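Meltix has opened orders for the Narkgate two-arm bench kit. This thread sets out what is included, how the trial program operates and where enquiries should be directed. (Posted November 21, 2019)

The kit comprises 2 arms with mounting bases, a controller and a licence for the Fekar teaching software. The table is not supplied. Customers should confirm that their bench can accept bolted fittings before ordering.

Our service centre completed 1642 supervised pick-and-place runs during October. Of these, 197 were stopped by the operator. A summary by object type – bottles, cans, open containers – is available on request.

Trial placements run for 40 days. Somboon, our service partner, attends to install the arms and returns once to check joint calibration. Freight is charged separately.

Organizations that already hold a Fekar licence may transfer it to the new controller at no charge. The request must be made before installation.

Bench layout with the yellow bottle and pink basket, both arms mounted at the front edge.
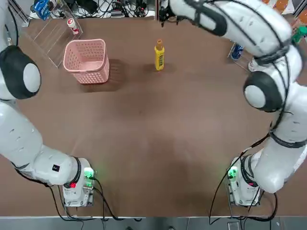

Can the kit be purchased with one arm only?

Single-arm orders are not offered at present. The controller is sold as a matched set with both arms.

Applications for the next round of trial placements are made through the Meltix enquiries page.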